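Prarbridge Manipulation Workshop: Collection Notebook
Filed under: Data Collection > Tabletop > Mixed Objects

June, entry 6
Entered by Kerubo Mwaipopo. Station: Drakura enclosure. Operators: Arnaldo Henriques (morning), Đức Tăng (from 1:30 p.m.).

Purpose. This entry records the first sessions of the mixed-object set for the Mfaume policy. The target for the set is 3,000 accepted demonstrations. The earlier set used blocks only, and the policy trained on it performed poorly whenever an object had limbs, a string or a printed face. The new set is intended to correct that weakness.

Procedure. Each episode begins with the gripper open above the work area. The operator picks up one named object, places it in the yellow bowl, and returns to the start pose. The instruction is typed before the episode begins and may not be edited afterward. If the operator picks up the wrong object, the episode is kept and marked as a failure. Operators are asked not to tidy the floor of the enclosure between episodes. Objects are to be dropped by hand from a low height and left as they land, including where they touch or overlap.

Morning session. Arnaldo completed 65 episodes before the break. He reports that the red block presents no difficulty when it is clear of the other items. The white figure is a different matter. When it rests against the block, a grasp aimed at its body tends to move both objects, and the string catches under one finger on the way up. Ten of his episodes were rejected at review, most of them for this reason. I have asked that the rejected episodes be stored separately, as Kiprono Nzioka wishes to use them for the recovery work.

The dark blue box was lifted successfully only when approached across its narrow side. Arnaldo attempted the long side twice and the fingers did not open far enough. Both attempts are in the log.

Afternoon session. Đức changed the playback rate on the leader arm from the default to the slower setting. The motion is smoother, but the episodes are longer, and the Prindus recorder began to lag near the end of each one. We returned to the default at 3:15 p.m. Episodes recorded at the slower setting carry the tag "slow" and should be left out of training until the timestamps have been checked.

Backdrop. The wave-pattern panels will remain in place for this set. Frøydis Fagerlund asked whether so busy a wall would distract the vision encoder. The plain panels were used for the whole of the block set, and a change was wanted. A comparison between the two is planned but not scheduled.

Instruction wording. Operators have been using "toy," "figure" and "doll" for the same object. All three are acceptable. The blue item has been called both "box" and "book," and this should also be left as it stands. Spelling mistakes are to be corrected at export and not at the station.

Outstanding:
- Check timestamps on the "slow" episodes (Đức).
- Confirm that the wrist exposure is locked at startup. It had drifted by noon.
- Decide whether the string is to be trimmed. My own preference is to leave it.
- Second bowl position, farther from the left side, to begin with the next entry.

Comments (3)

K. Nzioka: Please leave the string. The recovery set needs cases of exactly this kind.

Frøydis Fagerlund: I withdraw my objection to the panels, provided that the comparison is run before the set is closed.

Arnaldo Henriques: A correction to the above. I attempted the long side of the box three times. The third is filed under the wrong object name and I will move it.

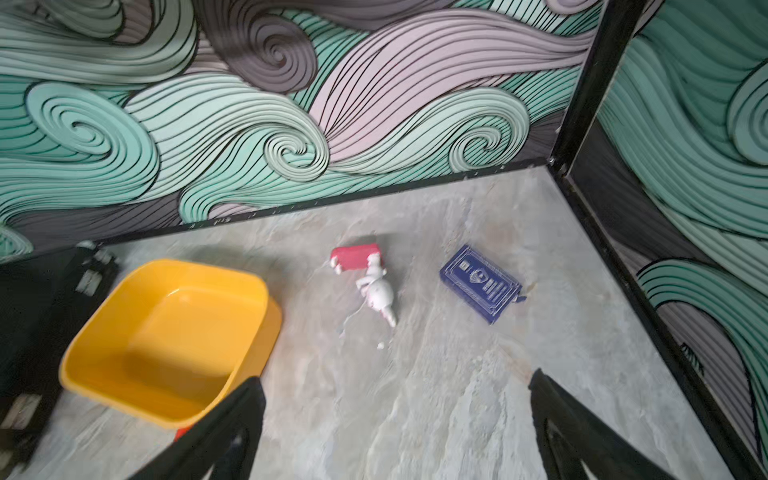

Wrist view, mixed-object layout: figure against the red block, blue box to the right, bowl at left.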